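Re: [hirnby-users] Label export drops the second address line
2 min read

Birutė Zariņš wrote:
> We moved our parts catalog to Hirnby in April and the label export
> now cuts the second address line on long records. 212 of our 656
> supplier records are affected. The screen preview is correct, the
> printed sheet is not. Is this a template problem or a database
> problem?

Template problem. The records are fine, and you can confirm that by exporting the same set to CSV and searching for one of the missing lines.

The stock Henero template gives the address block a fixed height of 380 units. When the company name wraps, the block runs out of room and the last line is dropped without a warning. The preview uses a narrower font, so the name never wraps on screen.

There are two ways to fix it. The first is to open the template, find the address block, and change "height" from fixed to auto. Save it under a new name, or the next update will overwrite it. This works on sheet labels but can push the barcode down on short ones.
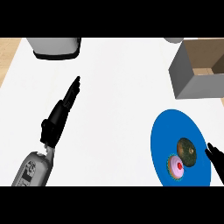

The second is to leave the height alone and set "wrap" to off for the company name field only. Long names then get shortened with a period. We do this at Drolska for carton labels, where the carrier reads the street line and ignores the name.

If you use the Bite plug-in for batch printing, clear its cache after either change. It keeps a compiled copy of each template and does not check the file date. I lost most of an afternoon to that.

Before you reprint everything, run one sheet with your longest company name and your longest street line. If the sheet still comes out short, send me the template file off list, along with the Hirnby version number from the About screen.

Maarja Ozoliņš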